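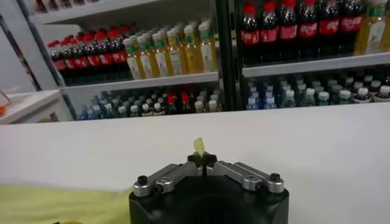 *A pale yellow piece, held upright over the white table.*

Đạt Hà painted the hallway for the third time in February. The first yellow had gone green by the stairs. The second looked fine until four in the afternoon, when the blue carpet got into it.

"It's the carpet," his sister said. "Change the carpet."

"The carpet cost 2000 dollars."

He drove back to Rostami on Saturday and asked for number 13, the one with a little red in it. The clerk mixed a gallon and put a dab on the lid.

He did the short wall first and sat on the bottom stair to let it dry. His sister brought him coffee and looked at it for a while.

"That's the color Mom had in the kitchen," she said.

He hadn't thought of that. He finished the coffee, moved the ladder, and started on the long wall.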